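4.2 Mixed-category shelves

Storage advice assumes that people sort by kind. Soap goes with soap, cups with cups, and books live in another room entirely, where steam can't get at them. Our household survey in Warovby suggested a looser arrangement. Of the 159 homes that returned the form, 80 had at least one shelf on which bathroom goods and reading matter shared a single board, and several respondents had written "where else?" in the margin. We had not left a space for comments.

We call such a shelf a mixed-category shelf, after rejecting a number of less polite terms used by Sithole in the earlier kitchen study. Its contents differ in nearly every property a tidier might sort by. Cloth can be pressed and forgiven. Glazed ware with a separate lid cannot. Legal reference books, which we had expected to be rare beside hand soap, proved to be no rarer than novels, and a good deal better at standing up on their own. Figure 6 gives one such grouping.
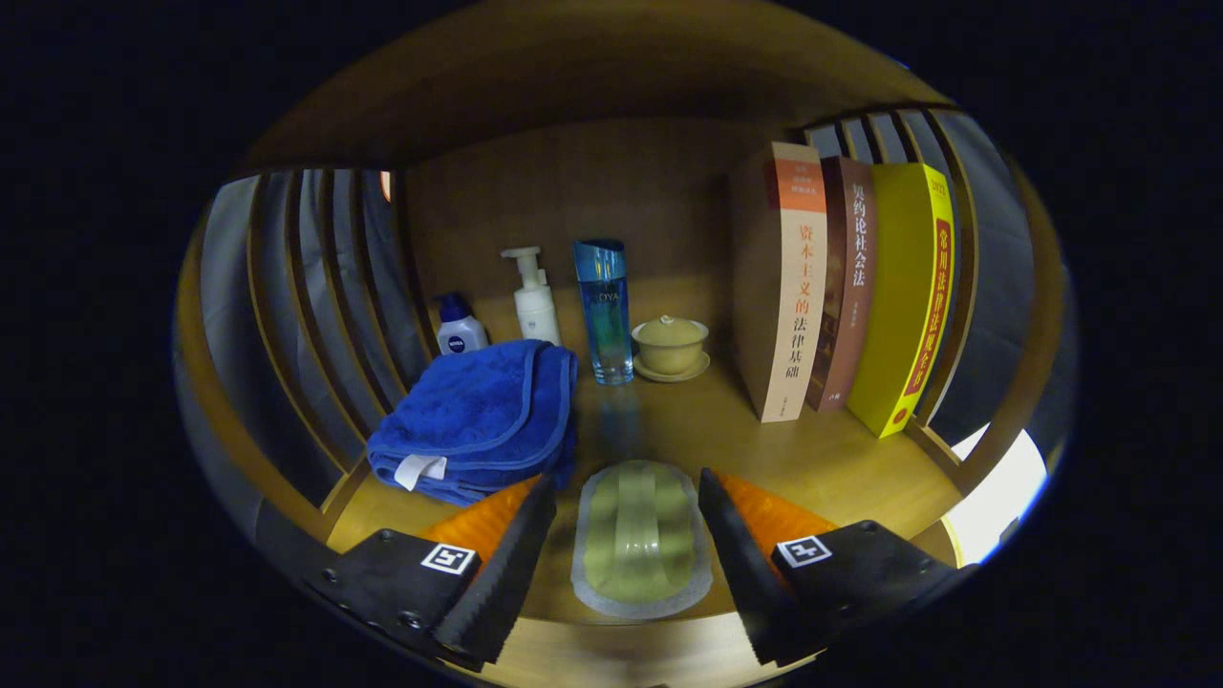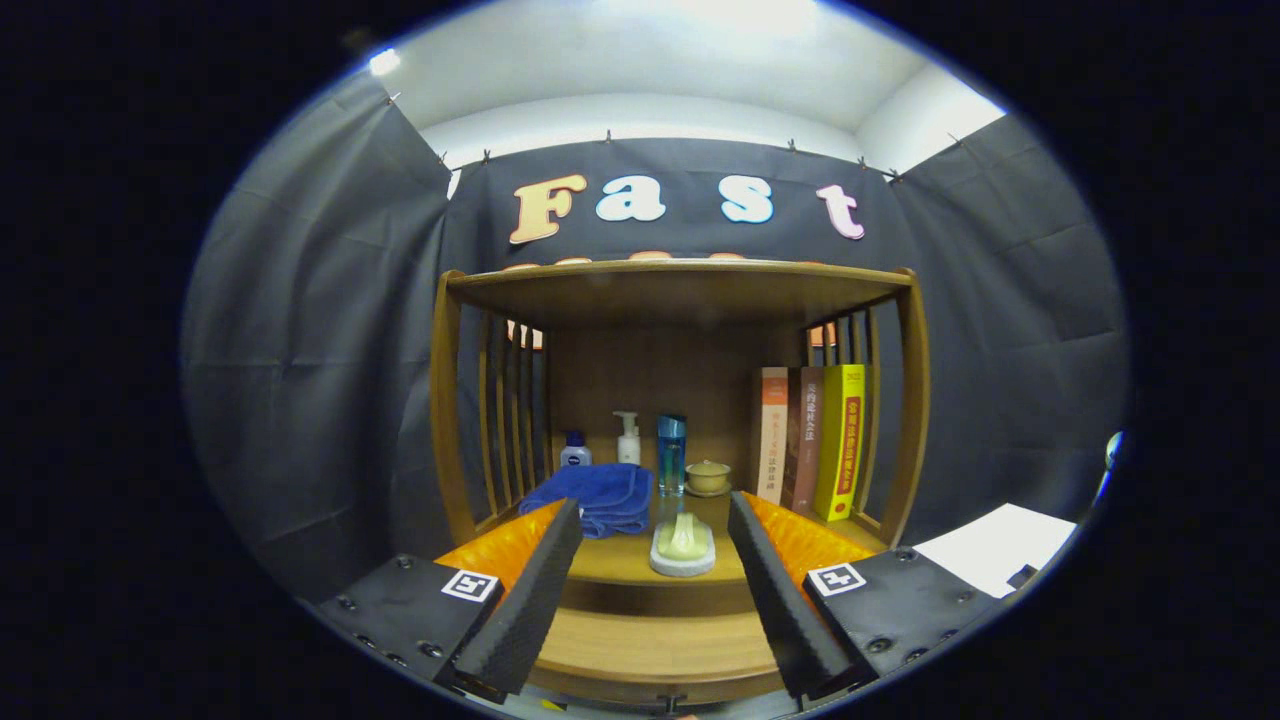 Figure 6. A mixed-category shelf: folded blue towel on the left, bottles behind and beside it, a lidded bowl on its saucer, three upright books on the right, and soap on an oval dish near the front edge.

Position on the board turned out to matter more to respondents than category. Asked to explain their own shelves, they seldom mentioned what a thing was for. They talked about reach. Soap belongs at the front, they said, and tall bottles belong wherever they won't be knocked over by a hand going after the soap. Books were placed at one end "to finish the shelf off," a phrase we coded under structural reasons after some debate, and then recoded under decoration - the debate having continued.

The Bultar storage scheme handles this badly. It assigns each object to one of 16 categories and scores a shelf by how few of them it contains, so a board holding nothing but towels does very well, and an ordinary household does not. Under the Ollus scheme, which scores only whether an item can be removed without moving another, most mixed shelves pass. We use Ollus in what follows, with one change: a lid and the vessel under it count as a single item, whatever the saucer is doing.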